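The Witov Tower, Opened Up

Felista Mugo's page of old desktops has reached number 87, a tower that spent its working life under a desk at the Wosteck office in Bitinville, keeping somebody's ankles warm. I took the side off in January and laid it down on the bench. 

Long black memory slots with white clips, and a knot of yellow and orange power wires that somebody once meant to tidy.
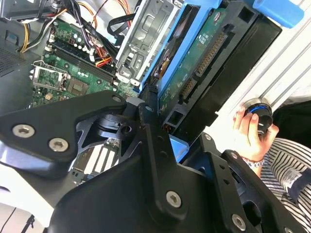
Do you need to unplug everything before lifting out the board?

Every last lead, including the little front panel ones you swore you'd remember. Write them down - your memory has fewer slots than you think.

The white expansion slots are the other thing I like. My last Temba card went into one much like them and never came out without a fight. The socket lever on these older boards is stiffer than it looks, so keep your thumb well clear of it.

Comments

dustbunny671: Mine has the same spaghetti. I closed the lid again and felt much better.

Orla P.: Did you keep the power supply? I always do, and I have a closet to prove it.

Felista: Kept. The closet is full here too - it's now a shelf in the hall.

Contact Felista | © 2000 Felista Mugo | Back to top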